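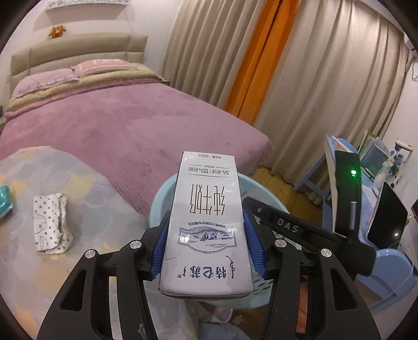 Household handling checklist, bedroom and laundry set
Tolero home chores trial, site 4, April round

Marks used: OK, WATCH, FAIL, N/A. Comments go under the line they belong to. A WATCH does not stop the session. A FAIL does.

1. Gripper and pads
1.1 Finger screws tight, no play at the joints: OK
1.2 Pads seated and clean: OK
Wipe again before any fabric work. Lint builds up in the ridges.
1.3 Fingers close evenly: WATCH
Right side lags slightly on a slow close. Reported to Henríquez.

2. Drinks cartons, 250 mL, sealed
2.1 Pick up without denting: OK
2.2 Hold upside down without slipping: OK
2.3 Stand upright again on a hard surface: WATCH
Works on the desk. On the fabric throw the carton leans and the release has to be done by a person.
2.4 Opened cartons: N/A
Not allowed in this room. Squeeze force is still set by hand and there is bedding close by.

3. Basin
3.1 Basin on a level floor, walkway clear: OK
3.2 Place a carton inside without hitting the rim: OK
3.3 Carry basin with contents: FAIL
One gripper cannot do this safely. Removed from the list until the Grevura two-arm unit is cleared.

4. Soft goods
4.1 Pick up a crumpled cloth: OK
4.2 Fold the cloth: FAIL
Two corners found, then lost. The planner treats a fold as an edge.
4.3 Straighten a plush blanket on a double bed: WATCH
It can pull one side flat. The finish is poor — a person would redo it.
4.4 Keep clear of floor-length curtains: OK
Keep the arm on low speed along that wall.

5. Load and stop test
5.1 Rated load 1000 g, tested with weight: OK
5.2 Emergency stop reachable from the doorway: OK
5.3 Grip cycles since last pad change: 4000
Change pads before the next round.

Result: passed for sealed cartons and single cloths, with a person in the room. Not passed for folding, carrying the basin or unattended work. Copy to Hisness with form 103.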